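Minutes of the Dreltance Allotment Society, September meeting, 19/09/2025

Taken by me, Mirjam Smits, because Alasdair had the pen last time and we're still trying to read what he wrote.

Here: Suryani Yusof (chair), Alasdair Forsyth, Arash Vahidi, me, and a good crowd of plot holders along the back wall. Apologies from Torbjørn Viklund, who is in bed with a cold but sent a very long email, of which more later.

Last month's minutes

Agreed, once we'd changed "goats" to "gates" in item two. I did wonder.

Water

This took up most of the first half and I'll try to be fair to everybody. The tank by the bottom path has been dropping overnight again. Arash has had the lid off and thinks the ball valve is sticking, and I believe him, as he fixed the last one with a bit of bicycle inner tube and it held for two summers. Alasdair thinks it's the pipe under the path and wants to dig. Suryani asked whether we could try the cheap thing first. General murmuring in favour of the cheap thing. Arash will fit a new valve and we'll look again at the next meeting. If it's still dropping then Alasdair gets his spade out.

Hosepipes came up, as they always do. The rule is still that you can fill a butt from the tap but you don't leave a hose running and wander off for a chat. I've done it myself (sorry) so I kept my head down while this was being discussed.

The waiting list

We have 31 people waiting, which is more than I can remember. Suryani would like to split the two big plots by the hedge when they come free, and I'm all for it - a full plot is a lot of digging for someone who has only ever grown cress on a windowsill. Alasdair isn't so sure, and says half plots end up as patios. We went back and forth on this for a good while. In the end we voted, and splitting won it fairly comfortably. Alasdair asked me to write down that he'd like a limit on paving, so I have, and he's bringing some wording next time.
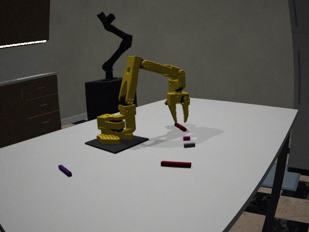 Then there was the matter of plots that aren't being worked. I don't enjoy this item. Suryani has written a new letter that's a good deal kinder than the old one, asking if people are all right before it asks about the bindweed. Everyone liked it. It goes out to six plot holders next week, and if anyone replies to say they've been poorly we'll find some hands to help them keep it tidy over the winter.

Money

We have almost £400 in the account, which sounds lovely until you remember the insurance. Arash went through the figures and I followed most of them. Seed potato orders cleared a bit more than we'd hoped, and the plant sale did very nicely, mainly on tomatoes. Rents stay as they are for another year. Nobody argued with that one!

Torbjørn's email

Suryani read it out in full. The main points, as far as I could get them down: he'd like a proper bay system for the compost, he's found pallets we can have for nothing, and he's cross about teabags. He is right about the teabags. Quite a few of them don't rot, and he's been picking the little nets out of his carrots all year. We agreed to put up a sign, and to say yes please to the pallets. I'm to ask him if he can store them behind his shed until we've got a clear afternoon to knock them together.

He also wants a ban on cooked food in the heap. We thought we had one. I'll check the old rules.

Shed break-in

Only the one this time, and they took a pair of loppers and left the door swinging. Please don't leave anything you're fond of down there. Alasdair is happy to show people how to fit a hasp so the screws can't be got at from outside.

Harvest supper

Back in the hall, bring a dish and a chair if yours is comfier than theirs. Suryani is making her pumpkin curry, so I'd get there early. We've got 16 names down so far and there's room for plenty more. Arash wants to bring back the ugliest vegetable class, and I've a parsnip in mind for it. Names to me, please, and tell me if there's anything you can't eat.

Any other business

The padlock code changes at the end of the month. Ask any of us for the new one, as I'm not putting it in here.

Somebody has left a blue flask in the hall kitchen. It's on the shelf over the sink.

We finished later than we meant to and Alasdair locked up.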